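### 4.2 Free demos and what people did after

Trirnier is a small virtual world, mostly clothes and hair for avatars, and its July fair is the busiest fortnight of the year. 14 days, 75 hair makers, demos sent to a group before opening. We wanted to know if trying a style first changes what gets bought. Survey went to 300 members of the demo group – same wording for everyone, two reminders, no payment.

Makers' side first. Most put out one demo per style, full colour range locked. Limsakul gave every colour, with a floating sign over the head that only goes when you buy. Colotance did the same but dropped the sign half way through, then put it back (we treat these as 2 seperate periods, see notes on coding). Sales logs from both, none from the smaller stalls. A gap, we know.

Shoppers' side. Answers were messy. People unpack demos in a hurry, forget which maker made what, and some wear a demo for days and count that as owning it. Where a reply named no style we left it out of the counts but kept the free text. Long hair was tried on more often than short, bought less. Fit round hats came up again and again, price hardly at all. Lag on opening day was blamed for almost everything else.

Layout of stalls matters too, we think. Stepped displays put the newest styles at the top, older stock lower down, and shoppers told us they clicked at eye level and moved on. Fig. 3 has a tiered stand of the ordinary shop sort, clear, with goods on the upper steps.

**Figure 3.** Clear tiered stand with two Snickers bars on it.
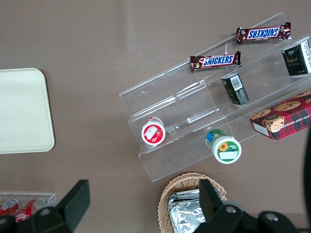

Tegan Katene, commenting on the draft, said that the demo group fills up with old members who never leave, so the survey probaly heard more from them than from anyone new to the fair.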